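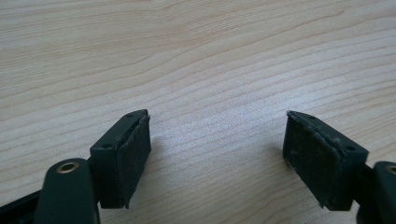

Quantas demonstrações com garra de mão são precisas antes de a política deixar de melhorar?
Depende mais da variedade das mesas e dos objetos do que do total. No nosso caso a curva achatou muito antes de acabarmos a coleta.

jesivar_lab
Explico melhor a resposta acima. Gravamos 2338 demonstrações de pegar e pousar, em 11 superfícies diferentes. Treinamos com tudo e deu 82% de sucesso. Depois treinamos com 216, escolhidas para cobrir as 11 superfícies por igual, e deu os mesmos 82%. O meu verão inteiro cabia, portanto, numa semana de setembro.

parafuso_torto
Os mesmos 82% redondinhos? Quantas tentativas por política? Se foram poucas, isso é empate técnico entre duas moedas ao ar.

jesivar_lab
Cinquenta cada. E sim, sei o que vais dizer.

parafuso_torto
Vou dizer na mesma: com cinquenta tentativas o intervalo é largo que chegue para lá estacionar um camião. Podes ter uma diferença real de dez pontos e não a ver.

Clolport
Concordo com o parafuso na estatística, discordo na conclusão. O Mohcine Younis fez algo parecido no projeto Skamby e também viu o patamar cedo. O que lhe mexeu no resultado foi trocar de mesa, mais do que juntar horas na mesma. O tampo claro com veio era o pior, por causa do reflexo.

marta_rz
Alguém controlou o desgaste das almofadas dos dedos? Aqui as primeiras gravações foram com almofadas novas e as últimas com elas já a descolar na borda. Misturámos tudo e chamámos-lhe "diversidade" no relatório. Passou na revisão.

jesivar_lab
Não controlei. Anotei a data de cada sessão, mas não quando troquei as almofadas. Obrigado por me estragares a tarde.

parafuso_torto
Então tens duas variáveis a andar de mão dada. Se as 216 vieram sobretudo das primeiras sessões, estás a comparar almofada nova com almofada cansada.

jesivar_lab
Vieram espalhadas, sorteei dentro de cada superfície. Isso ao menos fiz bem – acho.

Clolport
Sorteio único ou várias sementes?

jesivar_lab
Única.

El Sherbiny
Repete com cinco sorteios e o dobro das tentativas, e publica os cinco, inclusive o feio. Sem isso eu não cortava a coleta.

marta_rz
Eu cortava já. Quem segura a garra o dia inteiro sou eu.

jesivar_lab
Deixei o segundo sorteio a treinar. Volto cá quando tiver números, ou quando a fila do cluster andar.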